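Why Do We Use Wood?

Wood comes from trees. Under the bark, a tree trunk is made of millions of tiny tubes, packed side by side like a bundle of straws. The tubes carry water from the roots up to the leaves. They also hold the tree up when the wind blows.

Each year a tree adds new layers just under the bark. Wood made in spring is usually pale. Wood made later in the summer is darker and harder. When a trunk is cut across, the layers show up as rings. A tree with 20 rings is 20 years old.

When a trunk is cut the long way, the layers show up as lines and streaks. This pattern is called the grain. Wood splits easily along the grain, but it is hard to break across it. That is why people who make handles run the grain from one end to the other. 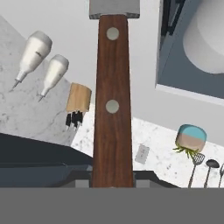
A wooden knife handle. The darker streaks run along its length.

Wood makes good handles for another reason. Heat moves through it slowly, so a wooden spoon can sit in warm soup and still be safe to hold. Metal passes heat along much faster.

There are 2 main groups of wood. Hardwoods, such as oak and maple, come from trees with broad leaves. Softwoods, such as pine, mostly come from trees with needles or scales. The names can be confusing — balsa is a hardwood, but it is so soft you can dent it with a fingernail.

Words to know
Bark: the outer cover of a tree
Grain: the pattern of lines in wood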